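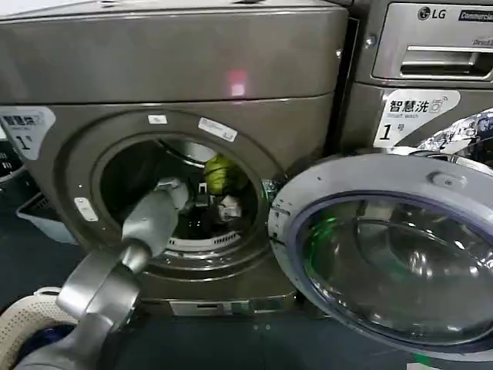
Figure 3. Drum unloading at the Skerkent site. The gripper is just inside the door opening, close to a white item in the lower part of the drum.

4.2 Unloading the drum

Of the chores in the Skuvia set, emptying a front-loading washing machine gave the widest spread of results. It is often grouped with shelf picking, as both involve taking an object out of a box with one open side. We found the comparison of limited use. A shelf has a flat floor and square corners, while a drum is curved, turns freely when pushed, and is reached through a round opening much narrower than the space behind it. The open door also takes up room on one side of the machine, which rules out a good share of the approach angles the planner would otherwise choose.

All runs were carried out on commercial front-loaders in a shared laundry room in Skerkent. The machines were left as they are for ordinary customers, with their labels and stickers in place, and we made no change to the lighting. In Figure 3 the inside of the drum is dark apart from the metal around the rim, and the door glass carries a green reflection. Both effects matter for the depth estimate. Polished, perforated steel returns poor depth readings, and the planner has to fill the gaps from its stored model of the drum.

We ran 740 unloading attempts. An attempt began with the door open and the arm at its rest pose, and ended when the controller reported an empty drum or when 12 minutes had passed. Loads were mixed household items: towels, shirts, socks, pillowcases and a few small objects of the sort that get left in a wash. An attempt was scored as complete only if a person checking by hand afterwards found nothing left behind. By this measure 389 attempts were complete.

The failures fell mainly into two groups. In the first, the arm took hold of a large item and pulled it as far as the gasket, where it caught. The Sodier controller reads a rise in wrist load as a sign of a firm grasp, so it went on pulling, and the item either slipped from the fingers or drew a second item into the opening behind it. Lowering the load limit reduced the snagging but caused the arm to let go of wet towels, which are heavy enough to pass the same limit when nothing is wrong. We settled on a limit that depends on how far the gripper has travelled from the rear of the drum. This helped with towels and made little difference to pillowcases.

In the second group, a small item stayed behind. Socks were the usual case. Once the larger pieces were out, a dark sock against the rear wall gave the camera almost nothing to work with, and the controller declared the drum empty. People deal with this by turning the drum by hand and feeling along the inside. We tried a simple version of the first step, in which the closed gripper pushes against one of the lifting ribs. It brought hidden items down to the front in many cases, but it also added nearly a minute to each attempt, and we left it switched off for the results given above.

Light items near the door were handled well under either setting. Where there was a clear fold of fabric in the lower part of the drum, the first grasp usually held. The grasp scoring method is that of Agarwal, used without retraining, and we saw no sign that it was the weak point.

On the question set out in Section 1, our answer for this chore is a partial one. The arm can take most of a load out of a machine it has not been fitted to, in a room nobody has prepared for it. It cannot yet be trusted to say that the job is finished, and a laundry that used it today would still need a person to look into every drum. Moving the items into a basket was scored separately and is covered in Section 4.3.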